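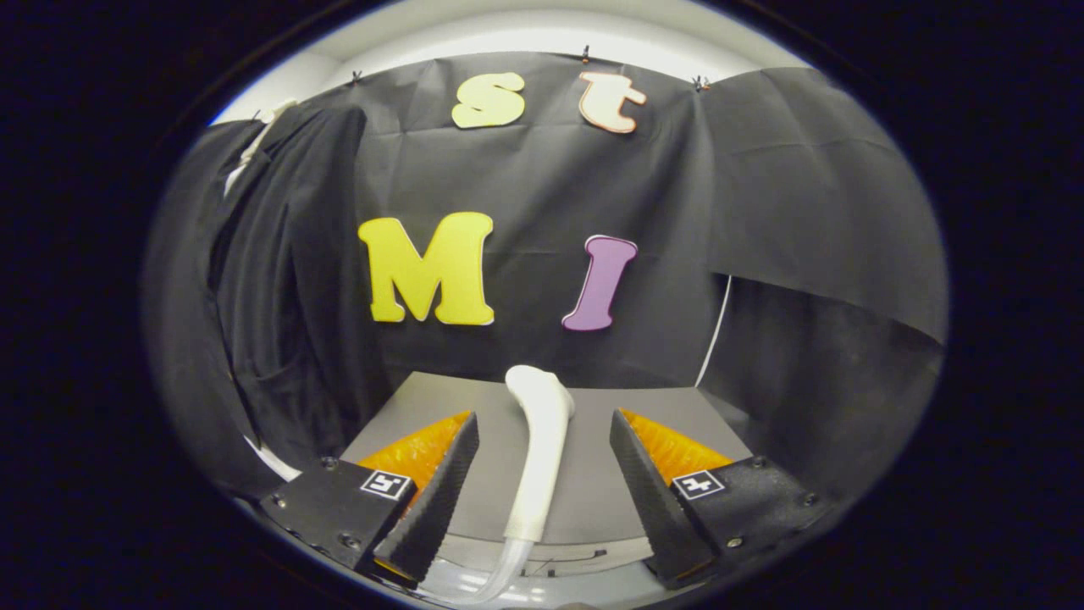

Hanging a black fabric backdrop on three sides of a table and attaching foam letters

Written by Tarek Hajji, checked by Nouhaila Benjelloun
Last revised 2022-03-14

These instructions cover a fabric backdrop for a small tabletop area: one panel across the back, one on each side, and foam letters fixed to the back panel. The method uses no adhesive on the fabric itself and can be taken down and put back without re-measuring. Allow an afternoon for the first installation. Rehanging after a wash takes less than an hour.

Materials

Black fabric, brushed on one side, 335 grams per square meter. We use Brusero brushed cotton. Lighter fabric lets a pale wall show through, and anything with a sheen will pick up the overhead lights.
Tension wire with end fittings, one run for each wall
Curtain clips with a flat jaw
Hook-and-loop tape, hook side only, 3/4 inch wide
Foam letters, 1/4 inch or thinner
Curtain weight cord
Black thread, pins, tailor's chalk
Rubbing alcohol and a lint-free cloth
Steam iron or hand steamer
Lint roller

Measuring

Measure the width of the back wall at two heights, near the ceiling and at the level of the tabletop. Use the larger number. Add 20 percent if you want the panel to hang nearly flat, or 60 percent if folds are acceptable. For the side panels, measure from the back corner to a point 6 inches in front of the table and add 60 percent. Side panels are pushed and pulled more than the back one and will not stay flat anyway.

For the drop, measure from the wire to 4 inches below the tabletop. If the table stands against the wall, the fabric goes behind it, so pull the table out before measuring. Add 3 inches for the top hem and 3 inches for the bottom.

Check the nap before cutting. Run a hand down the fabric; it should feel smooth in one direction and slightly rough in the other. Mark the smooth direction with a chalk arrow on the wrong side of every piece and hang all of them with the arrow pointing down. Two panels hung in opposite directions look like two different blacks under the same lamp.

Preparing the fabric

1. Wash once, cold, before cutting. Our first batch shrank almost 3 percent in length.
2. Dry flat or over a rail. Do not tumble.
3. Cut to size, keeping the selvage for the vertical edges where possible. A selvage needs no hem. If it is white or printed, fold it under by 1 inch and press, or it will show along the side of the panel.
4. Fold and stitch the top hem, double.
5. Fold the bottom hem, lay the weight cord inside it, and stitch. Close both ends by hand so that the cord cannot creep out.
6. Steam from the wrong side. Press cloth only; a bare iron leaves marks on the brushed face.

Installing the wires

Set the end fittings for the back wire first, level, 2 inches from each corner. Tighten until the wire drops no more than 1/4 inch at the center when one clip and a full panel are hung from the middle. The Lappalainen fittings we use have a turnbuckle at one end and a fixed eye at the other. Put the turnbuckle on the side you can reach without moving the table.

Side wires go 1 inch lower than the back wire. The side panels can then overlap the back panel in the corners without the clips colliding.

Any cable that has to come down the wall should be routed before the fabric goes up. Keep cables behind the panels where you can. Where a cable must stay in front, run it straight down near a panel edge and clip it at the top and at table height. Do not pin cables to the fabric.

Hanging

1. Clip the back panel at its center, then at both ends, then divide the remaining distance. Spacing should be 5 inches or less.
2. Hang the side panels from the front toward the corner. Carry each one 4 inches past the corner over the back panel.
3. Leave everything for a day. The fabric will drop slightly.
4. Re-space the clips and steam once more, working from top to bottom.

Storage creases need two passes with the steamer. Some will still be visible at an angle. If the panel has to be flat, add a second wire at table height and clip the bottom hem to it as well.

Attaching the letters

Foam sticks poorly to brushed cotton with double-sided tape, and the residue does not wash out. Hook tape holds directly on the brushed face and needs no loop side.

1. Wipe the back of each letter with rubbing alcohol. Let it dry.
2. Cut the hook tape to follow the strokes of the letter. Two short pieces are enough for a narrow letter such as a capital I; place one near each end. Wide letters need a piece at every corner.
3. Press the adhesive side onto the foam and put the letters face down under a heavy book overnight.
4. Mark positions on the panel with pins. If you want a straight row, stretch a thread between two pins and use it as a baseline. For a scattered arrangement, leave at least one letter's width between neighbors.
5. Press each letter on with an open hand for ten seconds. Remove the pins.

To move a letter, slide a thin card behind it and lift. Pulling on the foam stretches it, and narrow strokes tear first. Brush the nap back into place with a dry clothes brush.

Light colors such as yellow and cream read clearly against black at any distance in a small room. Purple and dark blue need a pale border or more light. If a set has no bordered letters, cut a slightly larger shape from thin white foam and glue the letter onto it with foam-safe adhesive (Cotico clear works; solvent-based glue dissolves the edges).

Letters that tilt over time usually have tape at one end only. Add a second piece and press again.

The tabletop

A matte gray surface needs less cleaning than a black one and shows dust less than white. Wipe it after the panels are up, as cutting and steaming both shed lint. Leave a gap of 1 inch between the rear edge of the table and the back panel so that the hem hangs free.

Maintenance

Go over the panels with the lint roller weekly, top to bottom, with the nap. Remove the letters before washing. Wash every six months or when gray patches appear at table height; we do ours in December and June. Check wire tension at the same time. Replace hook tape when a letter falls twice in one week.

Cost

The installation described here came to $328, of which $80 was wire and fittings. Lendby rents a hand steamer by the day if you do not want to buy one.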